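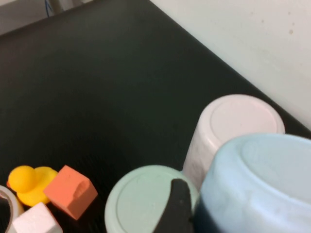
Search this guide Search

Section 3: Measuring the room and drawing your floor plan

02/05/2020 by Rianne Groen

Welcome back! If you have been through the first two sections, Siveo is on your computer, you have signed in, and there is an empty plan waiting for you. Now we get to the part I like best, where your own house starts to show up on the screen. Set aside an afternoon for it if you can, and please do the measuring before you sit down to draw. I have tried it the other way (running back and forth to the hall with a tape in one hand) and I wouldn't wish it on anyone.

What you need: a tape measure, a pencil, a few sheets of plain paper, and a helper for the long walls.

1. Sketch the room by hand first. It doesn't have to be pretty or to scale. Draw the outline as if you were looking down from the ceiling, and leave plenty of space around the edges for numbers.

2. Measure each wall at about waist height, from plaster to plaster, and write the length beside the line. Go around clockwise so you always know where you left off. If a baseboard is in the way, measure above it.

NOTE: Old houses are seldom square. Measure both diagonals too, corner to corner. If they differ by more than 2 inches, turn on "Free corners" in the Walls menu before you draw anything.

3. Mark the doors and windows. For each one, write down the distance from the nearest corner, the width of the opening without the trim, and the height of the sill. Show which way the doors swing with a little arc.
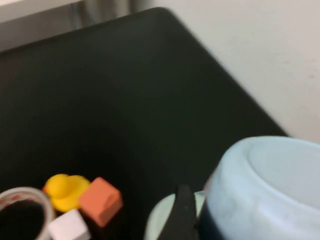
4. Open the Walls menu and choose "Draw room." Click once for your first corner, type the length of the first wall, and press Enter. Carry on around the room in the same order you measured. When you come back to the start, the line turns green and the room closes by itself.

5. If the room will not close, don't worry, and don't delete it! Nine times out of ten one wall has been typed in wrong. Click each wall in turn and compare the number with your sketch. Wycliffe Langat, who tested this section on the old schoolhouse at Rumerthorpe, had typed 61 where he meant 16, and he spent a good long while blaming the software.

6. Drag in the doors and windows from the Openings tray. The Kavby set covers most ordinary sizes, and the Paisan set has the tall, narrow casements you find in older cottages. Double-click any opening to type in your own width and sill height.

CAUTION: Siveo does not know which of your walls are holding up the house. A wall that disappears nicely on the screen may be carrying the floor above it. Have a structural engineer look before you take anything down, and ask your building office about permits.

7. Save the plan under a name you will recognize in June, such as "Kitchen as it is now." Make a copy before you begin moving walls, so the original measurements stay put. A single plan can hold some 700 objects, and that is plenty for a family home, furniture and all.

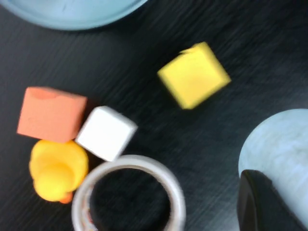
Fig. 3. Tabletop, close view.

Next: Section 4, Adding stairs and a second floor

Questions about this guide? Write to the Siveo help desk | © 2020 Siveo | Back to top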